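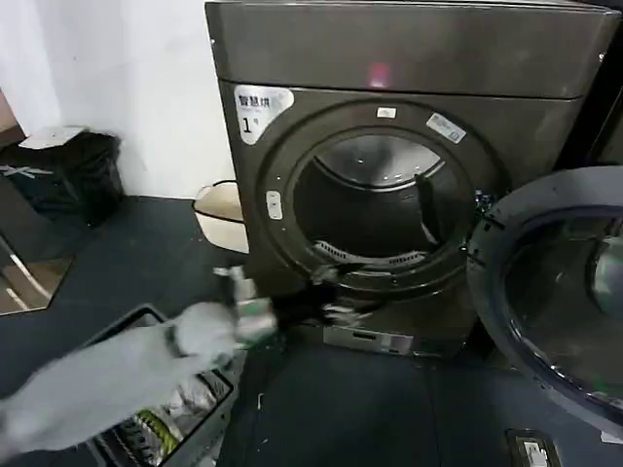 What size of vent hose clamp fits the Prorker 208?

The Prorker 208 takes the 8-inch clamp supplied in the box. The 5-inch clamp is sold separately and fits the short adapter collar only.

Prorker 208 Semi-Rigid Vent Hose
Maker: Floltetti
Order code: 2108

The Prorker 208 is a semi-rigid aluminum hose for carrying warm, damp air from an appliance outlet to a wall or roof cap. It holds its shape after bending and has a smoother inner wall than foil hose, so lint has fewer ridges to settle on.

Specification
Material: aluminum, single wall
Nominal diameter: 8 inches
Length, compressed: 2 feet
Length, extended: nearly 8 feet
Ends: plain, crimped one side
Supplied with: two worm-drive clamps

Fitting
Cut the hose to length with tin snips before it is bent. Push the crimped end into the next section in the direction of airflow. Tighten the clamps with a flat screwdriver or nut driver. Do not use screws that enter the airway. Keep bends wide - a crushed bend cannot be reshaped and the section must be replaced.

Cleaning
Remove both clamps and draw a brush through from the crimped end. The Stolo long-handle brush is suitable. Wire brushes will score the wall.

Related parts
Prata wall cap, 8-inch, with flap
Adapter collar, 8-inch to 5-inch
Spare clamps, pack of two

Notes
Stock made before August has a plain carton with no order code. The hose is the same. Fitting sheet revised September 25, 2022 by Sofia Mota. For cut lengths and trade orders, ask for Horácio Serrano at the parts desk.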